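**Long white desk, wood-look floor: what goes on top and what goes under?**

**tusik_desk**
Hello everybody. I am setting up a workroom for our small office in Bruvville and I would like some advice before I buy more things. The desk is long and white, the floor is plank style in brown, gray and tan. I have put a pink desk mat on it, because all white was too cold for me. My colleague Tsehay Gidey thinks the mat is too small for such a desk and that I should cover the whole length. I am not sure.

My other question is about the floor. Do I need a protector under the chair? The planks are vinyl and we moved in only in January.
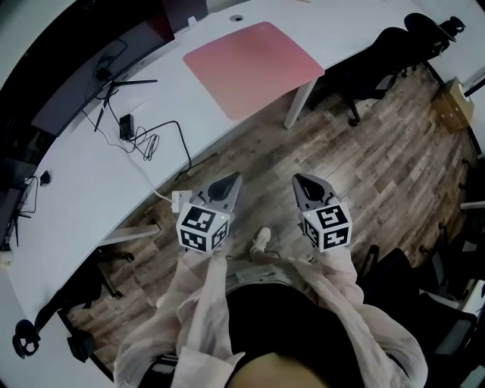 *The pink mat, the cable hole and one leg of the desk.*

The hole in the top is small and round. I wanted to bring the monitor cable through it, but it is not near the place where I like to have the screen.

**Stindier**
Please don't cover the whole desk. I did this with a long felt mat and I regretted it after one month. Crumbs go under it, the ends curl, and you have to lift everything to clean. One square mat where your hands are is enough.

For the floor - yes, buy the protector. Vinyl planks get dull spots exactly where the chair turns.

**schouten40**
I don't agree about the protector. Hard plastic ones slide on vinyl, and sand collects under them and scratches more than the wheels do. Change the wheels to soft rubber ones. I paid 10 dollars for a set and it took me a few minutes with no tools.

**Stindier**
Soft wheels can leave yellow marks on vinyl. It depends on the rubber. I had this in my old apartment and it never came off.

**schouten40**
Then it was cheap rubber. Polyurethane doesn't do it.

**tusik_desk**
Thank you both. I will ask the floor seller about the wheels, he should know his own product.

About the desk, I measured again on Wednesday. From the wall to the hole it is 664 millimeters, so with the cable I have now the monitor can't go further to the side. I can buy a longer cable or move the monitor closer. I would like to keep a part of the top free for paper work.

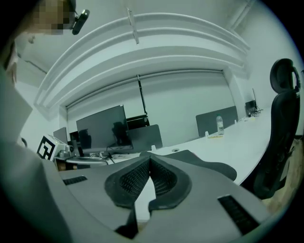
**Bruvville_Bea** Keep the free part, and buy the longer cable. I share a white desk with my husband and the only rule that works for us is that one half stays clear in the evening. White shows every coffee ring, so it also helps to wipe it before you go home. A damp cloth with one drop of dish soap, no powder cleaner. The powder made my top rough in one place and now this place gets dirty first.

**tusik_desk**
This is good to know, I was going to use powder. Does somebody have experience with washing a mat? Mine says only "wipe clean" but there is already a gray shadow where the wrists rest.

**Stindier**
Lukewarm water, soft brush, dry it flat. Not in the sun, pink goes pale very quickly.

**tusik_desk**
I will try it on a corner first. I also thought about a monitor arm instead of the stand. The feet of the stand are wide and they take space from the desk. The arm I found needs a clamp that opens to 40 millimeters.

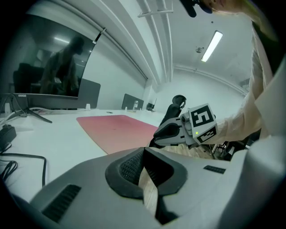
**schouten40** Check what the top is made of before you put a clamp on it. Many white tops are hollow inside, with a thin board above and below, and a clamp will press a dent into it. Knock on it in a few places. If it sounds like a drum, stay with the stand, or put a steel plate under the clamp.

**Bruvville_Bea**
I have the arm with a plate, 3 years now, no dent. But the arm shakes a little when I type. The stand didn't.

**tusik_desk**
I knocked on it. Near the edge it sounds full and in the middle I can't decide, so I will keep the stand for now and order only the longer cable. Tsehay still wants the big mat.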